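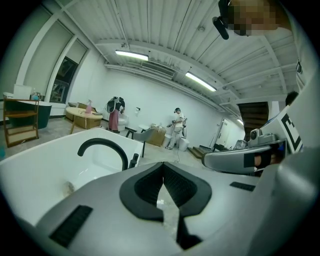

Wanted: doubters with steady hands, Monday evenings

Girkar Shared Workshop is looking for 4 people to help test and finish Zultow, our members' attempt at a household cleaning robot. Read all of this before you write to us. The last call was too cheerful and half the replies came from people who thought they were getting a robot at the end.

Where things stand

Zultow is supposed to wipe down a bathtub and put the spray bottle back where it found it. The group has put 63 evenings into it. It can close its fingers on a bottle. Whether it can do that in a bathroom that belongs to someone else is a question I would not bet money on, and I've been at most of those evenings. The people who started the build are more hopeful than I am, and you'll hear both sides when you visit.

The current plan is to collect a lot of examples of people doing these chores with hand-held grippers, then train the arm on them. I have doubts about this. A person corrects a slip without noticing, and I'm not convinced the arm will pick up the habit from watching. Part of your job is to help us find out before we spend more on parts.

What you would do

Spend one evening a week, 6 to 9 p.m., doing dull chores with a gripper in your hand. Pick up, wipe, set down, do it over. Write down every failure, including the ones that look like your own fault. Mine usually do. One of the four places is for somebody who can solder and read a wiring diagram, as the Asier wrist board drops its connection and the fix so far has been tape.

Who should apply

Adults who can stand and bend for an hour at a stretch. No robotics background needed. We'd like at least one person who cleans for a living, as none of us do and it shows in the way we wrote the task list. If you have read that home robots are a year away and you believe it, come anyway, but bring your reasons.

What you get

The run is 9 weeks. We pay $359 for the full run, half at the midpoint and half at the end. Travel isn't covered. Sessions are recorded on video, and you'll sign a consent form that says where the footage goes. Ask for the form ahead of time if you want to look it over.

To apply

Send a few lines to the Zultow build group, care of the Hettiarachchi Building front desk. Tell us about something you fixed that stayed fixed, and something that didn't. No résumés, please. Applications close at the end of December.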